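4 min read

Grip Gives Out First

Most lifters who stall on the deadlift at Kumell, a barbell gym on the edge of Cirnilstead, stall at the hands. The back and hips have more to give, but the bar starts rolling toward the fingertips and the set is over.

The usual fix is straps. They let you finish the workout, and they leave the grip where it was. The gym now asks its intermediate lifters to do every warmup set with a plain overhand grip and save straps for the last heavy set, if they use them at all. 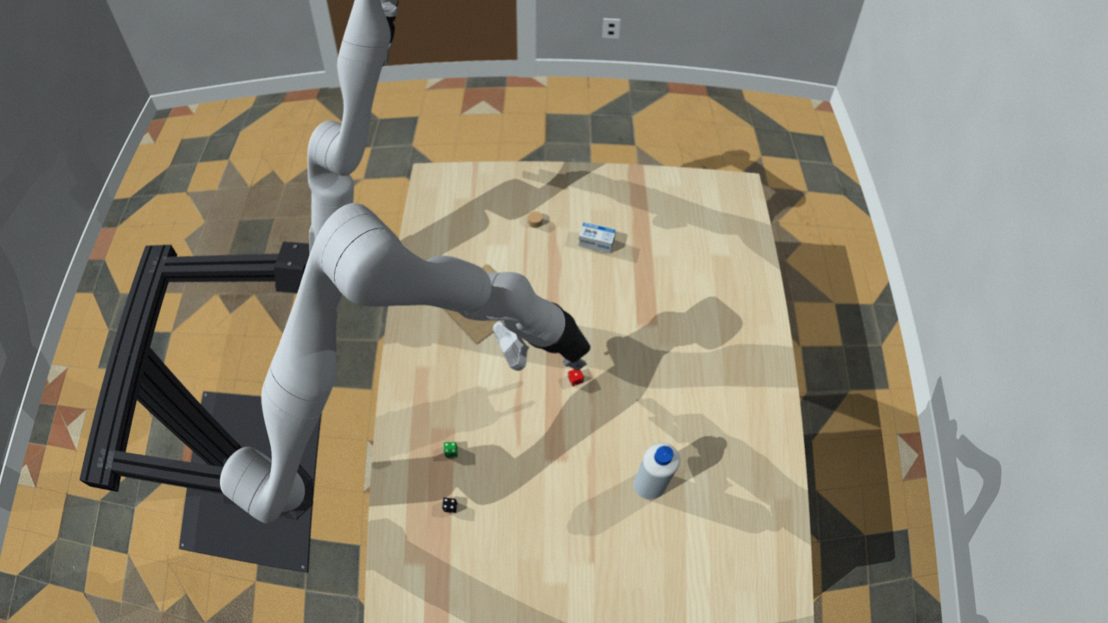

One member who trains at 218 pounds bodyweight said the change cost him weight on the bar for the first month and that he hated it. By May he was pulling his old top set without straps.

Direct grip work goes at the end, twice a week. Hold a loaded bar at lockout for 15 seconds, rest, and repeat for five sets. Start at 75 percent of your best deadlift. When all the holds are solid, add 5 pounds. Sitdale Barbell, across the river, uses farmer's walks instead and gets similar results.

Chalk helps. So does filing down calluses before they tear, a job many lifters skip until they lose a week of pulling to a ripped palm.

Contact the editors | Copyright Saarinen Strength Magazine | Back to top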